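Community | Schools & Giving

2019-04-23

The choir room at Landeg High smells like canned peaches. One of the boxes got dropped on the stairs, and the music teacher who runs the spring food drive is still laughing about it when we sit down between the stacks.

"It's everywhere! I found syrup on the piano pedals this morning," she says. "But look at this room. Last November we couldn't fill the back wall, and now I can't get to my own desk."

The idea came from two of her sophomores, who wanted the spring concert to have an admission price anyone could pay. Instead of a ticket, you brought something for the Gastora Pantry over on Mill Street. The singers figured on maybe 100 items. They got nearly 220 on the first night alone, and there was a second night to go.

"People came in with grocery bags," she says. "One family brought a whole flat of soup, and their kid isn't even in choir. He plays trumpet! I teased him about that."

The concert had a theme, songs from 1954, picked because that was the year the Landeg auditorium opened. The kids had mostly never heard any of it. Six of them learned close harmony from old records and stayed after practice to argue about who got the low part.

"They got so into it," she says. "I had a boy ask me if he could wear his grandfather's bow tie, and then everybody wanted one, so we spent an afternoon tying bow ties and sang maybe ten minutes."

Students from Berkar Middle School handled the sorting, which meant checking dates and marking boxes (baby food goes separately, and so does anything in glass). She'd like them on stage next year too, along with the handbell group from Tranoden if the bells can be moved safely.

What the pantry still needs is cooking oil, peanut butter and diapers in the bigger sizes. She has written it on the whiteboard, right over the alto line.

"I'm not erasing it," she says. "They can learn the alto line by ear."

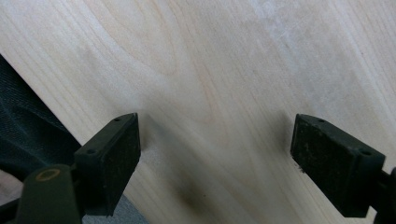

Can I still donate now that the concert is over?

Bring items to the choir room before first bell on any school day, or take them straight to the Gastora Pantry during its open hours.

Recent in Schools & Giving
Berkar seventh graders plant the front beds
Coat closet at Landeg High stays open through spring
Tranoden handbells looking for new ringers
Pancake supper pays for band uniforms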